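Planning the purchase of a robotic suturing bench
Handout 4, Equipment Planning for Teaching Labs
September
By Edgardo Macapagal

Print this page | E-mail this page

Last class we finished with the room survey. This handout covers the money side, using the Tusgate skills lab as the case. Bring it with you, as the worksheet refers back to it.

Tusgate wants a bench where trainees can practise closing an incision on synthetic tissue with two robotic arms. It has quotes from Flamonus and Wumach. Both cover the arms, a controller and a first set of instruments. Neither covers everything the lab will need in its first year, and the two leave out different things.

Start with what gets used up

Most first drafts of a budget begin with the arms. Begin with the consumables. They depend on how many sessions you run, and you know that number before you know anything else.

Tusgate plans 70 sessions a year. Each session uses one practice pad and one or more packets of suture with the needle attached. A pad can be used until there is no clean stretch left to cut. Beginners get through them faster than the supplier's estimate, so Tusgate has ordered 100 pads for the year and will review the count at mid-year.

Pads need a cool, dark cupboard. Check whether you already have one before you put a new one on the list.

Instruments

Treat the instruments as a separate line from the arms. Needle drivers wear at the jaws, and a worn jaw lets the needle turn when the trainee pushes it through. Cables stretch. Some suppliers also set a limit on the number of uses, and the instrument will not run past it. Ask for that limit in writing.

Two arms means two instruments in use at any time. Tusgate has budgeted for four, so a pair can be out for service without cancelling a session. The Wumach quote includes only one pair. The other pair has to be added before you compare it with Flamonus, which includes both.

Service and downtime

Read the service contract for three things: how soon a technician comes, who pays for travel, and whether calibration is included. Regional labs often find that travel is the largest part of the bill. If there is no loan unit, write down what the class will do while the bench is out. Hand suturing on the same pads is a reasonable fallback and costs very little.

Recording

Kong is the software Tusgate uses to store session video for marking. The licence is paid yearly and storage is charged on top. Ask the instructors how long they keep recordings. The Tusgate draft allowed for keeping everything, and cutting that back to one term brought the line down a good deal – more than any discount on the arms.

A fixed camera and a bright light over the pad belong under this heading as well. They are cheap, but they are often forgotten until the bench is installed.

For next class

Fill in the worksheet for both quotes, on a two-year basis. Put purchase costs in the first column and yearly costs in the second. Where a quote doesn't give a figure, leave the space blank and write the question you would send to the supplier. Don't guess.

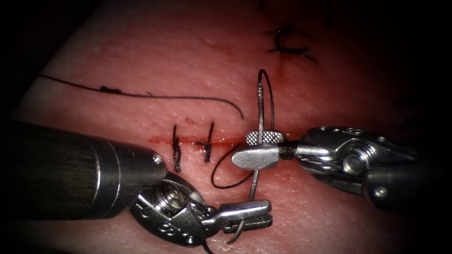 Worksheets are due at the start of class. We will go through the blanks first, then the service terms, and whatever time is left goes to the trade-in clause in the Flamonus quote.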